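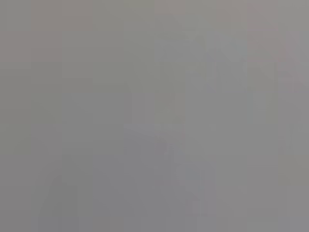 Leftover paint sits in the garage until the move, and then it goes in the trash at night, as Shanthi Liyanage put it when the Jokthorpe drop-off counter was first proposed. The counter opens in April at the Clavik store on Biswas Road and will take unwanted house paint from any household in Jokthorpe or Trimmont at no charge.

**Clavik to collect, sort and resell leftover house paint in Jokthorpe**

JOKTHORPE – Clavik, the regional paint and hardware retailer, will begin accepting leftover latex paint at its Jokthorpe store in April. Usable paint will be filtered, blended and sold back to the public at a reduced price under the name Second Gallon. Paint that can't be reused will be dried and sent for disposal by a licensed hauler at Clavik's expense.

The program follows a trial at the company's Trimmont store, which has accepted paint by appointment since 2022. Demand for appointments there regularly ran ahead of what the store could handle, and customers from Jokthorpe were driving the length of the valley to drop off a few cans. The Jokthorpe counter will not require an appointment.

### What will be accepted

Households may bring up to 12 cans per visit. Cans must have a lid that closes and a label that can be read. The following items will be taken:

- interior and exterior latex paint
- water-based primer
- water-based deck and siding stain
- ceiling paint

The counter can't accept oil-based paint, spray cans, paint thinner, wood preservative, driveway sealer or two-part epoxy. These should continue to go to the county hazardous waste site. Empty metal cans that are fully dry can go in with household scrap metal and do not need to be brought to the store.

Paint that has been frozen will be checked at the counter. If it stirs smooth, it will be taken for reuse. If it stays lumpy, it will be taken for disposal, and the customer will not be charged either way.

Contractors are not covered by the free service. Clavik expects to publish a price list for trade customers later in the year.

### How the paint is reused

Staff will open each can, stir it and sort it by type and finish. Interior flat and eggshell paints are kept apart from semi-gloss, and exterior paints are handled separately from both. Cans of the same type are then poured through a mesh filter into a blending tank.

Because the incoming paint is mostly off-white, beige and light neutral, the blends tend toward warm grays and tans. Clavik will tint each batch toward one of a small set of shades, but customers should expect some difference from one batch to the next. Buyers are advised to get enough for the whole job at one time and to write down the batch number on the lid. The store will not be able to match an old batch once it has sold out.

"It's good paint for a basement, a rental between tenants, a shed or a fence," said Tharindu Dissanayake, manager of the Jokthorpe store. "If you want your dining room to match a chip you picked out of a book, buy new paint. We'll tell you that at the register."

Second Gallon paint will be sold in one-gallon and five-gallon containers. At opening, the range will include interior flat, interior semi-gloss and exterior satin. Customers may return unopened containers within 30 days with a receipt.

### Changes from the Trimmont trial

Several rules have been changed as a result of the trial. In Trimmont, customers were asked to fill out a form listing the brand, color and age of each can. Most people did not know the age, and the form slowed down the line. It has been dropped. The only information requested in Jokthorpe will be a ZIP code.

The drop-off point has also been moved indoors. The Trimmont store used a covered area beside the loading dock, which closed during cold spells to keep the paint from freezing. The new counter is inside the side entrance, next to key cutting, and will remain open through the winter. Carts are kept at the entrance for heavy loads, and two parking spaces near the door will be marked for short stops.

Trimmont will keep its appointment system for now. Any change there will be announced separately.

### Community paint

Part of each month's output will be set aside for schools, places of worship and nonprofit groups in both towns. Groups may request paint for use on buildings they own or lease. Requests should state the surface to be painted, the approximate area and whether the work is indoors or out. A choice of color can't be promised. Applications will be accepted at the Jokthorpe service desk once the counter is open, and groups that are approved will have 3 weeks to collect their paint.

### Hours and location

The drop-off counter will open at 8 a.m. and close at 4 p.m. on every day the store is open. Paint must be handed to a member of staff. Cans left outside the building after hours can't be accepted, and customers are asked not to leave them by the side entrance or in the lumber yard.

Clavik, Jokthorpe store
Biswas Road, side entrance

**About Clavik**

Clavik sells paint, tools, lumber and garden supplies to homeowners and tradespeople. It operates stores in Trimmont and Jokthorpe.

**Press contact**

Tharindu Dissanayake, Jokthorpe store. Inquiries may be left at the service desk during store hours.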